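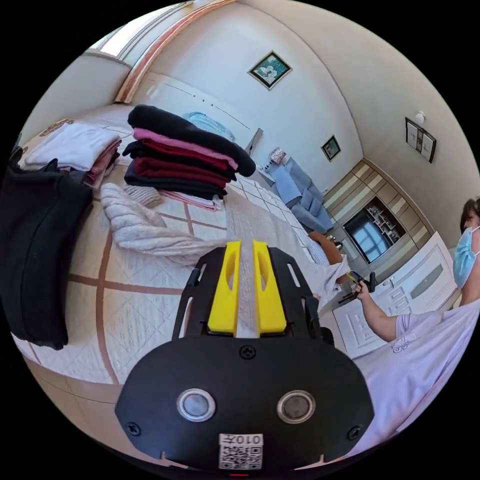 3.2 Loading of the boats and trim

The position of luggage in a rental touring kayak is usually left to the customer. In the rental stations at Dresidow and Ridthorpe, the staff give advice on the paddle and the life jacket, but we did not observe any written advice on how the hatches should be filled. For this reason we treated the distribution of the load as a separate variable, and not as part of the total weight.

All trials were made in June with 18 single kayaks of the same Kopecký model. The hull shape goes back to a drawing from 1978 and has little rocker, so it reacts slowly to steering and rather strongly to a change of trim. Before the trials the hatch rims were sealed again with Soltamix, because in several boats the old rubber had become hard and let in water. The water that enters would move freely along the hull and disturb the measurement of trim.

Soft goods were chosen as the main part of the load. Clothing and blankets fill the volume of a hatch before they reach its weight limit, and this is also what guests on a trip of several days normally carry. Heavier goods, such as water and the stove, were packed in a small bag which could be moved between the front hatch, the space behind the seat and the rear hatch. The total load was kept the same in all three conditions. Only the place of the heavy bag was changed.

Figure 4. Folded clothes in a stack and a knitted blanket on a bed. 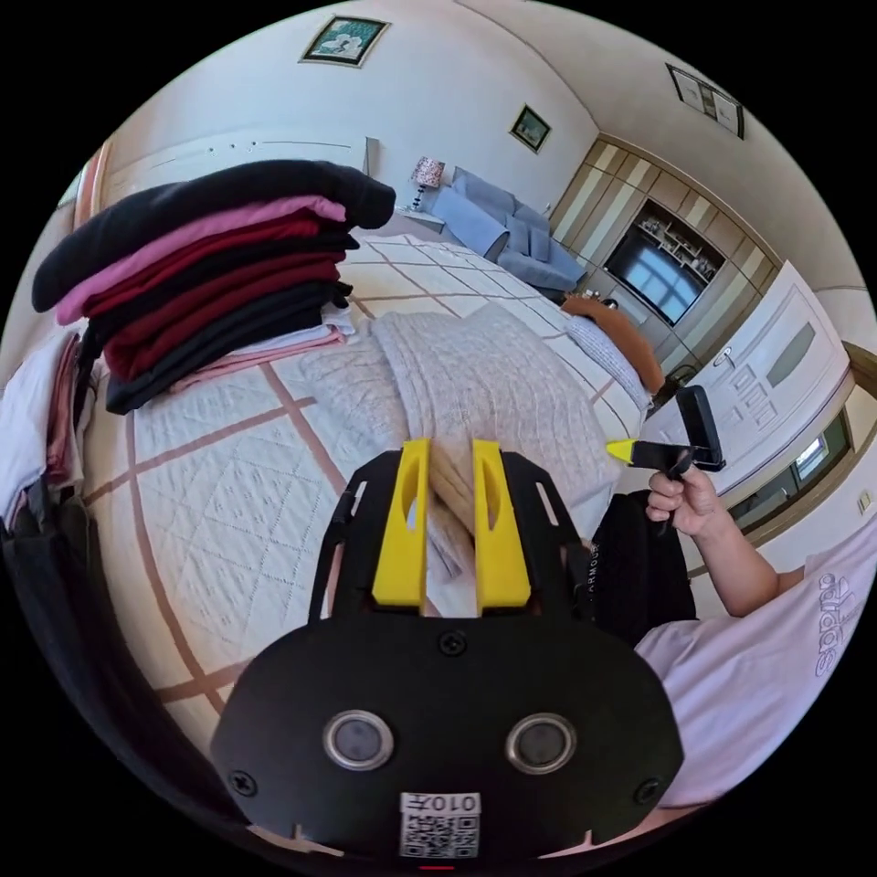
Each paddler covered a straight course of 1000 m on the sheltered side of the lake, first with the heavy bag behind the seat and then in the two other conditions in random order. Between two runs there was a rest on shore. The paddlers were told to keep a comfortable speed and to use the rudder as little as possible. We recorded the time, the number of corrective strokes and the deviation from the line between the start and finish buoys.

With the bag in the front hatch, the boats turned into the wind and the paddlers needed more corrective strokes on one side. With the bag in the rear hatch the opposite was seen – the bow was light and was pushed away from the wind. The differences in time were small. It should be noted that even paddlers with much experience did not always feel the wrong trim at the beginning, but described it later as tiredness in one shoulder.

One limit of the method must be mentioned. The paddlers had a body weight of 80 kg or less, and for heavier persons the share of the luggage in the total weight is lower, so the effect of its position may be weaker. Wind was measured only at the pier, and gusts in the middle of the course could not be excluded. These points are taken up again in Section 5.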